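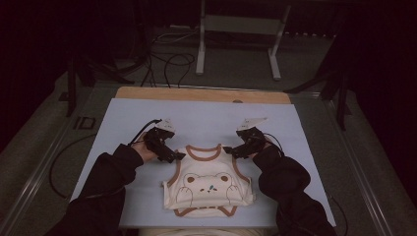 A baby garment laid flat on a work table.

Clothing Sizes Should Be Measurements

Apr 25, 2025

A size label on a garment is supposed to answer one question: will this fit? For most clothing sold in the United States the label does not answer it. It gives a number or a letter whose relation to any dimension of the wearer is set by the company that sewed it in, and can be changed by that company at any time without notice. My argument is that labels should carry body measurements, in inches or centimeters, and that the objections to doing so are weaker than the trade makes them sound.

Start with infant clothing, where the problem is easiest to see. The common American label is an age range in months. Age is a poor stand-in for length and weight. Two healthy babies born in the same week in June can differ by a full size before the summer is over, and the gap does not close on a schedule. The buyer is therefore asked to convert a known quantity (the child's length) into an unknown one (the age at which some average child has that length) so that the manufacturer can convert it back.

Much European infant clothing skips both conversions. The size is the child's height in centimeters. A label reading 78 is meant for a child up to 78 centimeters tall. A parent with a tape measure can check it at home, and a grandparent in another city can be told the number over the phone.

I compared four labels from my own household drawer, all marked 6 months. The Dornolon bodysuit lists a maximum length on the back of the tag, in type small enough to vanish after a few washes. Inilen prints a weight range and no length. Issa prints both on the cardboard hang tag, which is thrown away on the first day. Brellska prints nothing but the age. Laid one on top of the other, the longest and shortest differ by 2 inches from shoulder to crotch seam. On a garment that snaps closed under the child, 2 inches decides whether it can be worn.

The usual defense is that a single measurement cannot describe a body. True, and the age label describes it less well. A height label leaves girth unspecified, but it fixes one dimension that can be verified, and a second can be added where it matters. Men's pants have carried waist and inseam for decades. Shoppers handle two numbers without trouble. Where men's pants go wrong, it is usually that the stated waist has drifted away from the actual waist, and that drift can at least be detected. A drifting "medium" cannot, as there was never anything to compare it with.

The second defense is about manufacturing tolerance. Knit fabric relaxes after cutting, seam allowances vary by operator, and cotton shrinks in the wash. A label in centimeters, the argument goes, implies a precision the factory cannot hold. This confuses the body with the garment. The label should state the dimensions of the person the item was cut for. The pattern already contains ease, the extra room between body and cloth, and ease absorbs ordinary variation. The pattern maker had to assume a body in order to draft the piece at all. Printing that assumption costs nothing beyond the ink.

The third defense, rarely offered in public, is commercial. Adult customers are said to prefer a smaller number, and a brand that labels generously may gain a sale. I have no doubt this works for the first brand that tries it. Once the others follow, the advantage disappears and the confusion stays. What remains is a return rate, with its shipping, inspection and repacking, paid for in the price of every item that was kept.

A workable rule would be short. Every garment carries the primary body measurement it was cut for, on the permanent label, in type no smaller than the washing instructions. Tops use chest, bottoms use waist and inseam, infant and child sizes use height. Brands may keep their letters and ages next to it if they want them — the measurement simply has to be present and has to be true within a published tolerance.

Secondhand buyers would gain the most. A used garment has lost its hang tag, its web page and often its brand's current size chart. Whatever is sewn into the neck is all the information left, and at the moment that is often the word "small."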